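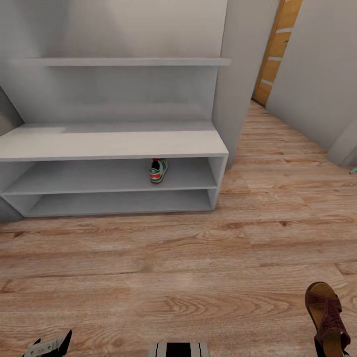
Ob man dafür wirklich einen Roboter brauche, wollte Clurnora nach der Lektüre des ersten Zwischenberichts wissen, oder ob nicht ein Zettel an der Garderobe dasselbe leiste. Die Rückfrage ist berechtigt und steht deshalb am Anfang. Ein Zettel kostet weniger, das räumen wir ein. Er ist allerdings auch nicht Gegenstand der Bewilligung.

Zwischenbericht zur Erprobung des Simulationspakets Flendico
Stand: 30. Januar 2022

Gegenstand
Geprüft wird, ob sich das Paket Flendico (Simulationsumgebung, Greifermodell, Szenenbibliothek »Wohnen«) für die Entwicklung von Aufräumfunktionen eignet, bevor Geld in Hardware fließt. Als Aufgabe wurde mit dem Anbieter Van Dusen das Einräumen von Schuhen in ein offenes Regal vereinbart. Die Produktbeschreibung nennt das eine »Einstiegsaufgabe«. Wir haben den Begriff zunächst übernommen und verwenden ihn inzwischen nur noch in Anführungszeichen.

Stand der Arbeiten
Die Installation war für einen Vormittag angesetzt und dauerte 5 Arbeitstage. Vier davon entfielen auf die Lizenzverwaltung, die unseren Rechenknoten beharrlich für einen zweiten Kunden hielt. Seit der Umstellung auf eine Standortlizenz läuft das System stabil.

Gerechnet wurden bisher 2000 Durchläufe, verteilt auf 100 Anfangsanordnungen der Schuhe. Ein kompletter Satz belegt den Rechner 48 Stunden. Wer in dieser Zeit etwas anderes rechnen wollte, hat uns das mitgeteilt.

Die Szenen selbst sind brauchbar. Regal, Wand und Boden wirken wie eine Wohnung, in der jemand viel Geld für Weiß ausgegeben hat, und die Bodentextur ist aufwendiger, als es die Aufgabe verlangt. Für die Bilderkennung ist das von Nutzen: Helle Streifen im Holz wurden anfangs gern für Schuhkanten gehalten, und dieser Fehler tritt eben nur auf, wenn der Boden überhaupt Streifen hat.

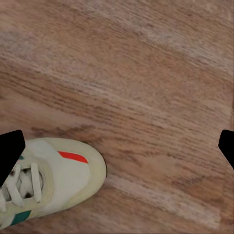

Schwieriger ist das Greifen. Das mitgelieferte Fingermodell schließt sauber, solange der Schuh mittig zwischen den Fingern liegt. Liegt er seitlich versetzt, schiebt der erste Finger ihn vor sich her, und das Programm meldet den Vorgang als erfolgreiche Annäherung. Formal ist daran nichts auszusetzen. Wir haben die Meldung in der Auswertung trotzdem umbenannt.

Turnschuhe bereiten dabei weniger Mühe als Sandalen. Deren Riemen behandelt die Kollisionsrechnung als geschlossene Fläche, weshalb der Greifer einen Halt findet, den es bei einer echten Sandale nicht gäbe. Van Dusen hat den Punkt aufgenommen und für das nächste Release eine feinere Geometrie zugesagt — ohne Termin, aber mit Ticketnummer.

Vergleich mit Ganton
Das Konkurrenzpaket Ganton wurde wie vereinbart nur anhand der Testversion betrachtet. Es rechnet die Kontakte genauer und ist besser dokumentiert. Dafür enthält die Testversion keinen einzigen Schuh. Man kann eigene Modelle einlesen, was wir mit einem Stiefel versucht haben; er versank bis zum Schaft im Boden. Ein abschließendes Urteil lässt sich daraus nicht ableiten, ein vorläufiges schon.

Mittelverwendung
Die Ausgaben liegen im Plan. Der Posten »Schulung« ist bisher nicht angetastet, da die Schulungsunterlagen eine Programmversion beschreiben, die wir nicht haben. Wir bitten um Zustimmung, den Betrag in Rechenzeit umzuwidmen.

Nächste Schritte
Bis Juni sollen die versetzten Greifpositionen gesondert ausgewertet und die Sandalen mit eigener Geometrie nachgerechnet werden. Paarweises Einräumen ist ebenfalls vorgesehen. Bislang gilt ein einzelner Schuh im Fach als erledigte Aufgabe — eine Auffassung, die in manchen Haushalten vertreten wird, im Antrag aber so nicht steht.

Über den Kauf der Vollizenz möchten wir erst nach dem neuen Release entscheiden. Das Angebot von Van Dusen liegt bei, der darin genannte Rabatt gilt nur bei sofortiger Bestellung.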